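Gaber Hand Gripper, Club Set: Review

Our robotics club at Carndale bought two of these from Etgate to collect cloth handling runs for the spring project. We have had them since February and logged 63 hours between the pair.

Assembly took 27 minutes for the first one and less for the second. The instructions are clear except for the page on seating the fingertip pads. Students who had only used the Plernov kit got used to the grip in one meeting.

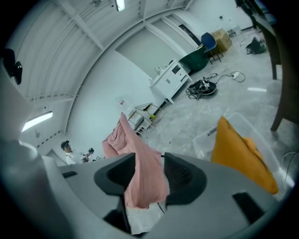
Soft items are where it does best. The rubber pads hold a single layer of thin cloth well, and folding runs were usable most of the time. Thick towels slip if you pick them up by a corner. Smaller hands get tired, so we switch people every 17 minutes.

The body is bulky and blocks your own view of the work when you reach low. I would also like a longer cable. Spare pads cost $68 a set, too much for a school club.

We would buy it again for cloth work. For small hard parts, the Plernov is still the better choice. Four stars.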